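Devadiga Opens Hairbrush Collection for Reuse and Recycling

Devadiga, December 12, 2021 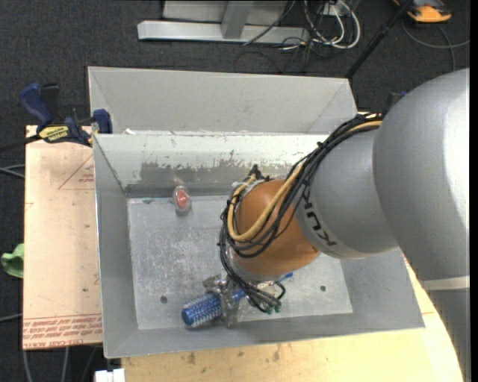

Many families keep old brushes in the bathroom drawer for years and do not know where to bring them, according to Giang Tạ, and the round ones are the most difficult, because bristles and handle are often not made of the same material.

The household goods company Jendard informs that it has opened a collection for used hairbrushes and combs in Devadiga. Residents can leave these articles at 4 collection points, free of charge. The service was tested in June with 23 households.

Each brush is sorted by type. Those in good condition are cleaned and offered again at the Jendmont secondhand store. The others are kept for material recycling. The company expects to receive up to 264 brushes in the first month.

"We ask the residents to remove the hair before they bring the brush," said Vignesh Alva of Jendard. "It is a small work at home, but for us it saves much time."

Electric brushes and hair dryers are not accepted. The list of collection points is available at the Jendmont store.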